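May, bench notes, indigo vat

Second vat is alive!! Left it under the lid overnight with the aquarium heater on low and came in to a coppery skin and a proper purple-blue flower in the middle.
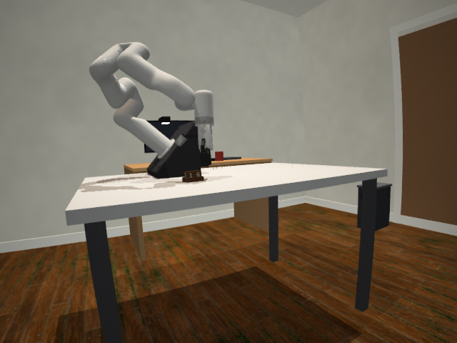 Recipe is the same fructose and lime one Serpil wrote up in the spring, scaled for the tall pot. Indigo from the Ollel bag, ground with a little warm water and the glass marbles until nothing gritty was left between my fingers. Lime went in last, a spoon at a time. The liquor under the skin is a clear amber-green, like weak tea held up to a bottle. The first vat never got past muddy olive and I think I was stirring far too much air into it.

Dips today, all on the Krūmiņa linen, scoured yesterday and soaked before going in:

- strip A: 1 dip, pale sky, slightly streaky at the top where it folded on itself
- strip B: 2 dips, lovely denim
- strip C: 3 dips, deeper, very even
- strip D: 4 dips, nearly navy, and I can't see much difference from C until they're side by side

Ten minutes in, twenty minutes out on the line. The green-to-blue change on the line still gets me every time. Ronaldo came over to ask about the sink and stayed for two whole strips.

Also tried a piece of the old cotton sheet, folded in a fan and clamped between two jar lids. The circles came out crisp on the outer layers and soft inside, with a halo I want more of. Next time use the smaller lids and clamp harder. Ro-un thinks the halo comes from the cloth being too wet going in, so squeeze one piece out well and leave another dripping and compare.

pH: strips said 11, possibly a bit under by the end of the afternoon. Added half a spoon of lime, stirred slowly in one direction, lid back on. Will check before dipping anything else.

Weight of vat liquor at the start was 2480 g by the floor scale. Dexter, if you top it up, please write down how much! Pot holds 3000 g before it gets silly, and I'd like to keep room for bigger pieces.

Rinsing: cold water until clear, then a splash of vinegar in the last bucket, then a wash with the plain soap. Strip D still gave off a lot of blue on the white rag when I rubbed it. Could be loose pigment sitting on the surface, could be that I rushed the airing. Going to let it rest for a week and wash again before deciding. B and C hardly marked the rag at all.

Wool: haven't dared. Lime is hard on it. Reynaldo has a skein of undyed sock yarn he is willing to sacrifice — keep the dip short, neutralize straight after, and try a gentler vat for the second half of the skein if this one goes crunchy.

To do
- label the strips before I forget which is C
- more marbles
- ask Serpil whether she feeds fructose at night or in the morning
- gloves, size small, we're down to the split pair
- overdye test: yellow from the onion skins under B-strength blue, want that bottle green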